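Gundomine Soft Letters, lowercase set

Product group: Early reading / Table games
Sold by: Cusar School Supply

The Gundomine set brings thick foam letters for children who are beginning to know the alphabet. The pieces have soft edges and come in several colors, so a child can take one from the table without help. All letters are lowercase, as most teachers ask us.

One set contains 54 letters in a cloth bag. The vowels are repeated more times than the consonants, and with them it is possible to make short words from the first day. Each letter is 9 mm thick.

Many of our customers use the letters together with a plate. The adult puts a few letters on the table and says a sound, and the child looks for the letter and places it on the plate. Any plate from the kitchen is good for this game.

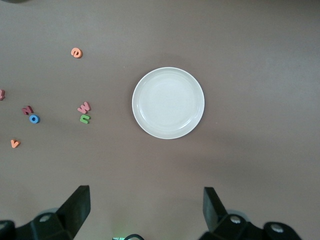 Foam letters in different colors, with a round white plate. Plate not included.

For the first games we recommend a small group of letters only. Please note that some of them look similar when they are turned, for example "u" and "n". Berenice Zavala, who prepared our game sheet, suggests to leave this pair for later.

Cleaning: wipe with a damp cloth and let dry flat. Do not put in the dishwasher.

In the package: letters, bag, game sheet with 29 short words.

For orders of 100 sets or more, please write to Fermín Lagos in the school department and he will send you a price. Replacement letters can be ordered one by one.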